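Rutstead Player support, ticket log
Subject: season 2 ep 10 wont play, Garwood
Status: open

September. Customer says ep 10 of Garwood stops right before the embassy vote, then kicks back to the menu. Eps 1-9 fine. Smart TV app, error 2000.

Cleared cache, signed out/in. Same thing. Subtitles off, same.

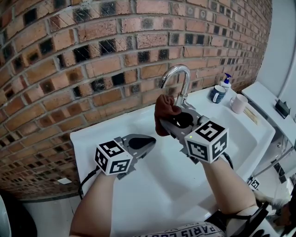
Tried on laptop, plays to 100%. So TV app only. Recap for ep 10 also shows the wrong text, its the Nilsuwan one. Seperate bug, logged to metadata.

4:15 pm, sent to app team. Customer wants to know if the finale will work. Told them use laptop for now.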